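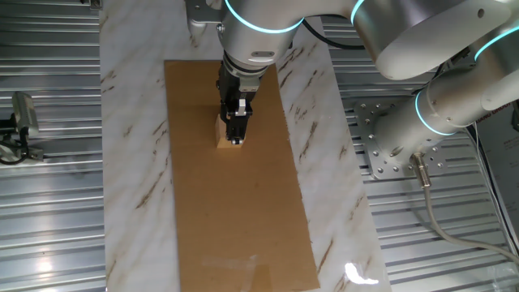
Johanna Eberhard thinks the starch paste is too thin and that I should stop pretending otherwise. She left this on a slip tucked into the notebook, along with a coffee ring. I read it, mixed a thicker batch, and got lumps. So the page for today has two failures on it before lunch.

8th May. Istley bench, box 9 of the Cunness maps.

Paste, batch one: wheat starch, 500 ml water, soaked overnight, cooked low with constant stirring until my arm had opinions. Sieved twice. Spread beautifully on the test strips and then did very little else. Two of three strips lifted at the corner with a fingernail. The third held, and I have no idea what I did differently with it.

Batch two: same starch, less water. Lumpy. Sieved three times and it still looked like something served in a school cafeteria. I used it anyway on scrap board. It grabbed fast, dried hard, and pulled the board into a shallow dish. Johanna would call this a bond. I would call it a bowl.

Splitting the difference tomorrow. Thick cook, thinned at the brush with a few drops at a time, which is what the Wyss handout says to do on its first page. I have owned the handout since last July.

Tissue: down to the end of the roll. Dreltico says the replacement has shipped, in the same email that asks what size we wanted. Sent them the width again. Until it turns up, no linings, only edge repairs.

Map 136 is the bad one. Fold damage both ways, a tear from the lower margin up through the river, and an old mend in brown tape that somebody must have been proud of. Tape carrier came off with the warm spatula and a lot of patience. The adhesive stayed put and has gone the color of tea. Tried the crepe eraser on a corner outside the printed border -- lifts slowly, no visible loss of ink, but the paper gets fuzzy if I linger. Short strokes, then leave it alone. Leaving it alone is the part I'm bad at.

Humidity chamber: the lid doesn't seal on the left. Weighted it with the big dictionary, which has now been more use to us than in all its years on the shelf. Creases relaxed well on the two small sheets. Pressed between blotters, changed once, will change again in the morning.

Sipho Mnguni wants a condition line for every sheet in the box by the end of the month, and he wants "poor" to mean something. Fair. My last list had eleven shades of poor, including "poor-ish" -- I've gone back through and used his three grades instead. Map 136 gets the lowest one. I gave it a second line for the tape.

To do:
Cook batch three, smaller pan.
Ask Johanna what she means by thin, with a brush in her hand.
Change blotters.
Chase Dreltico about the tissue.
Fix the chamber lid, return dictionary.
Throw out the bowl.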